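Contents Previous Chapter Next Chapter Index

Chapter 2
War Graves and the Missing

After the fighting at Clastow, 96 soldiers were buried under numbered markers – 45 of them without names.
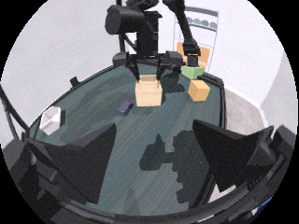 One reader of the first edition objected that families had been given names long before any marker was changed. The Punderon register supports this view.

Its 115 entries were compiled from letters and unit rolls.

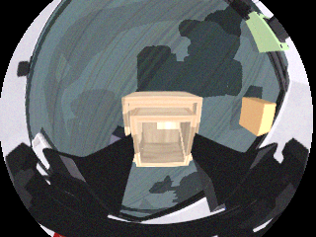

Each entry records a rank, a unit and a plot.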